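Sorting Loose Printed Matter on a Shared Round Table
Project report, Janwood study group
June
12 shares | 3 comments

1. Background

The shared table in our workroom is round, with a light wood top. Printed cards, handouts and notes collect on it during the week and end up in mixed piles.

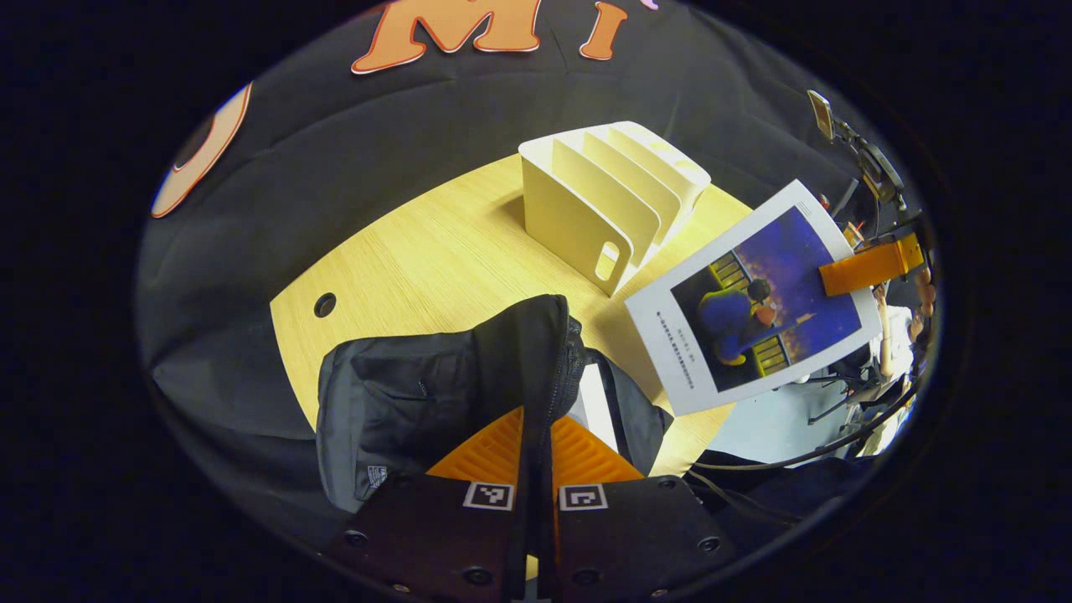
The goal of the project was to set up a filing method that a person could use without instructions, and to measure how long it kept the table clear. We chose a white desk organizer with four slanted slots in steps. The stepped shape leaves the top of each item in view when the items are close to the same size. A handle hole in the front lets the whole unit be moved when the table is needed for other work.

2. Method

We collected 100 loose items from the table and sorted them by size and type. Illustrated cards were treated as their own group because their stiffer stock stands up well in a slanted slot. Thin sheets were placed behind a card for support. Two layouts were tested:

Layout A (Holeo): slots assigned by size, smallest in front.
Layout B (Pleleo): slots assigned by how often the item was used, most used in front.

Each layout was kept for one week. The table was checked every evening, and any item lying flat outside the organizer was logged.

3. Results

Layout A left some 30 items on the table over the week. Layout B left 12. Most of the items logged under Layout A were small cards that had been taken out to read and put down again. Under Layout B the rear slot was hardly used and could have held overflow.

Thin sheets slumped in both layouts once a slot was less than half full. A stiff divider fixed this in the front slot but was not tried in the others.

4. Limits

Only one table and one organizer were tested. The two weeks were not equally busy, and the first included the Sunday open session. A repeat with the order of the layouts reversed is planned for next term.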